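Print this page | E-mail this page

About Gallness Football Club

Gallness is a community football club for anyone who wants a game. We run junior sides from the under sevens up, three senior women's teams, three senior men's teams, a social over-35s competition and a walking football group that has grown so fast we had to buy more bibs. If you've never kicked a ball in your life, come along anyway. Plenty of our best clubbies started exactly like that.

We play in green and white hoops at Kinsella Reserve, which has been home for as long as the club has had a name. The main pitch runs alongside the creek, the junior pitches are up the hill near the playground, and the clubhouse sits in between so you can buy a sausage sandwich without missing much of either. Parking fills up early on match mornings. The overflow is the gravel area behind the tennis courts, and the walk across takes no time.

How we got going

The club began with a group of families from the Dola end of the valley who were sick of driving their kids to the other side of the river for training. They borrowed a set of goals, marked a pitch with flour and put a notice up at the bakery. Enough kids turned up for two teams, and by the following winter there were six. The flour pitch was where the car park is now, and some of the older members will happily show you the spot where the first goal was scored, although they do not agree on which end it was.

Women's football came next, and it came in a rush. One season there was a single mixed training group, and the season after that we had a full side entered in the district league. They lost the first seven matches and then drew the eighth in driving rain, and you would have thought they'd won the Cup! That team photo is still the first one you see when you walk into the clubhouse. Several of those players now coach, one referees, and two have daughters in our under twelves.

These days we have about 400 registered players across all the age groups. That makes us a middling sort of club for our region, and it's a size we really like. It's big enough to give nearly every kid a team with their mates and small enough that the canteen knows your coffee order.

Junior football

Our youngest players train once a week and play small-sided games with no scores kept and no ladders. They get loads of touches, they swap positions all the time and they come off the park muddy and starving. We think it's the best introduction to the game there is. From under twelves they move to a bigger pitch and a proper league fixture, and the training steps up to two nights.

Every junior gets at least half a game, every week, in every age group. It's been club policy since the beginning and it applies in finals as well. Coaches sign up to it before they get their kit bag. We have won some finals and lost some finals under that rule and we wouldn't swap it.

We also run a free goalkeeping session before training through winter. It started as a favour for one keen under ten and now there's a whole tribe of them diving about in the goalmouth in enormous gloves. Outfield players who fancy a go are welcome too.

Senior football

The senior women play in the district first and second divisions, with a development side underneath for younger players and anyone coming back after a break. The men have a similar setup. Our first teams train hard and care about results, and both have spent time in the top division and time out of it. The men went down two years ago and came straight back up with a last-day win away at Ukimari, in front of what felt like half the valley. Four buses went! The songs on the way home were terrible and very loud.

If you're a new senior player, the easiest thing is to come to a pre-season session in February and see where you fit. There's no fee for trialling. Bring boots, runners, shin pads and water. The coaches from all the sides watch together and they'll talk to you on the night about where they think you'd get the most football.

The over-35s play Friday-style social rules, meaning rolling subs, no slide tackles and shorter halves, and the standard ranges from former rep players to people who bought their first boots last month. Walking football meets at 10 am in the mornings and finishes with a cuppa. The cuppa sometimes goes longer than the football.

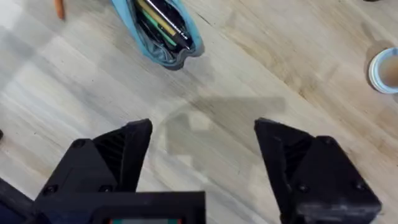

Futsal is the newest part of the club and it has been a blast. When the pitches are closed for the summer renovation we move indoors to the Dola Hall, with four-a-side for the juniors and five-a-side for everyone else. The ball is smaller and heavier and it doesn't bounce much, so first touch gets better in a hurry, and you'll see the difference when the kids are back on grass. Please wear flat, clean indoor shoes. Pale wooden boards, with the grain and the little knots showing, are lovely to look at and easy to mark, so outdoor boots stay at the door and black-soled runners get checked before you step on. Registration for futsal opens in November and the places go quickly, particularly in the under tens and under twelves.

Our coaches

We're really proud of our coaching group. Most are parents or current players, and all of them are supported by our football director, Ailbhe Costello, who came to us as a centre back, did her knee, and found she loved the coaching even more than the playing. Ailbhe has written a session plan for every week of the junior season, so a first-time coach never has to stand on the grass wondering what to do next. She's also out at training most nights and will jump in and help with anything from a throw-in drill to a stuck zip.

"I want the kids to come back next year," Ailbhe says. "If they've had a laugh and learned to turn both ways, that's a cracking season."

The club pays for coaching courses at every level, and for the refereeing course too. Last season we had our first junior player qualify as a match official, and she has since done the whistle for more of our small-sided games than anyone. Young referees wear a yellow armband at Kinsella Reserve. When you see one, please cheer them on, or at the very least keep your thoughts on the offside law to yourself.

The grounds

Kinsella Reserve belongs to the council and we share it with cricket in the summer. The main pitch has lights good enough for night matches, which has been a huge change for our senior sides, and the drainage along the creek side was redone so we lose far fewer games to rain than we used to. The far corner still gets boggy. Wingers learn to go around it.

The clubhouse has four change rooms, all with lockable showers, a canteen, a first aid room and a covered deck facing the main pitch. There's a ramp from the car park and an accessible toilet beside the canteen. Dogs are welcome on a lead, outside the fence.

The next big job is a small grandstand. We have the drawings, we have council approval in principle and we have a savings account that gets a bit healthier with every trivia night. The plan is for 175 seats under cover with storage underneath, so the goals and the line marker can finally move out of the away change room.

What it costs

We try hard to keep fees down. The registration covers your league entry, insurance, playing shirt and socks, and training gear for the team. Shorts are available from the canteen, along with a few second-hand boots in a big tub, which are free to anyone who needs them. Drop off the pair your child has grown out of and take the next size up. It works brilliantly.

There's a family cap from the third child onwards, and you can pay in instalments. If fees are a worry, send us an e-mail and we'll sort something out quietly. Every year a few families use this and we are always glad they asked.

Getting involved

A club like ours needs people on the sideline as much as on the pitch. Team managers, ground setup, first aid, the barbecue, match reports for the website, someone who understands the sound system: there's a job for every personality. Most of them take an hour a week or less. If you've got a trade, we will find out eventually, so you may as well tell us.

We also look after a supporters' group called the Hoops, which costs $50 a year and gets you a scarf, entry to all home senior matches and a spot on the bus for away games. The Hoops bring a drum. You can hear it from the bakery when the wind is right.

Come and see us at training any weeknight from 5.30 pm during the season, or wander down on a match day and ask for someone in a club jacket. We'd love to meet you. Go Gallness!

Contact us | Kinsella Reserve, Gallness | © Gallness Football Club. All rights reserved. | Back to top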